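Ticket 2396
Subject: Nightly backup stops at 197 of 200 folders, reports success
Product: Drundness Backup, desktop client and server agent
Site: Provmont, upstairs office
Opened: 2025-11-02
Priority: Normal (requested: High)
Status: Resolved, with grumbling

Original report

The nightly backup from our file server, Wyss, to the storage box in the closet finishes with a green check mark and the words "All done!" It is not all done. There are 200 top-level folders on Wyss and 197 on the storage box. I only noticed when I went looking for an August invoice that had been deleted on the server by someone who will remain nameless, and is typing this.

I have restarted the client, the server and the storage box, in that order and then in the other order. I have also read the help page called "Why is my backup incomplete?", which suggests checking whether the backup is complete.

Log, support side

Entry 1. Asked for the job report and client version. Asked whether the three missing folders are always the same three.

Entry 2, customer. Same three every night. Report attached. It is one line long and the line is "All done!"

Entry 3. That is the summary report. The detailed one is under Settings, Advanced, Reports, Advanced. Please set it to Verbose and run the job again.

Entry 4, customer. Found the second Advanced. Ran it overnight. The verbose report is large enough that my mail program refused to open it, so I have put it on the share. The missing folders are mentioned once each, with the word "skipped" and no further opinion.

Entry 5. Skipped usually means permissions. Please check that the backup account can read all three. Right-click, Properties, Security, look for the account named in the job.

Entry 6, customer. It can read all three. It can also write to them and delete them, which seems generous for something that only has to copy. Logged in as the backup account and opened files in each folder without trouble.

Entry 7. Thanks, that rules out the easy one. Next suspect is path length. Anything nested very deep in there?

Entry 8, customer. One of them is nested like a Russian doll, thanks to a former naming system I inherited and am not allowed to discuss. The other two are flat. One of those holds a single spreadsheet. I moved the spreadsheet to a new folder called TEST and it backed up fine. Moved it back, skipped again. So the folder is cursed and the contents are innocent.

Entry 9. That helps a lot. Could you rename the flat folder to anything else, and then rename it back by typing the old name in full? Please don't copy and paste it.

Entry 10, customer. Renamed it to BANANA. Backed up. Typed the old name back in by hand. Backed up! I did nothing else. I would like to know what I did.

Entry 11. Please open a command prompt, go to the parent folder and list it with quotes around each name. The command is in the attached note. Look at the two folders you haven't renamed yet.

Entry 12, customer. Both have a space at the end. "Kevivness " with a space. "Vendors old " with a space. You can't see it in the file window at all. I have worked next to that space for years.

Entry 13. That's the cause. The server keeps names with a trailing space if they arrive over the network from certain older machines. The agent trims the name before looking for the folder, doesn't find it, and moves on. It should raise a warning. It raises a green check mark. Filed with development as a defect and linked to this ticket.

Entry 14, customer. The Kevivness folder was made from the old front desk computer, so that fits. Renamed both. Ran the job by hand: 200 folders on Wyss, 200 on the storage box. Restored 2 files from each of the three as a check and they all opened. The August invoice is still gone, and I have asked the client to send it again, in a tone I'm not proud of.

Entry 15. Good to hear. Until the fix ships, two suggestions. Turn on "Compare folder count after job" (under the second Advanced, sorry). And run the attached listing command once a month, or whenever somebody uses the old computer.

Entry 16, customer. Both done. The old computer has been unplugged and has a sticky note on it.

Unrelated question while I have you: the photo share on the Provmont side was never in the job. I've added it. The first run took a while and then said "All done!", so naturally I opened files at random until I trusted it.

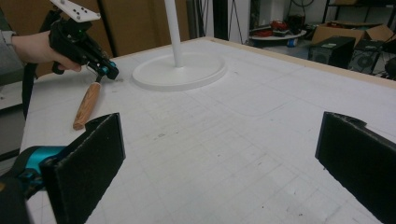
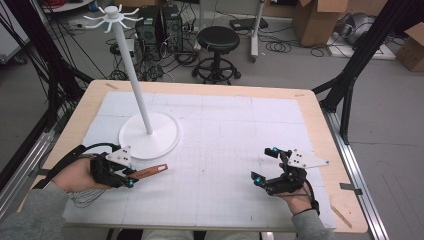

White gridded tabletop in both, mug tree in the second.

Entry 17. The photo share will be quicker from the second night on, as only changed files get copied. Closing as resolved; the defect stays open on its own and you're on the notify list.

Entry 18, customer. Fine by me. Please also pass along that there are two buttons called Advanced.

Entry 19. Passed along. There is already a ticket for that — it's older than this one by a good margin.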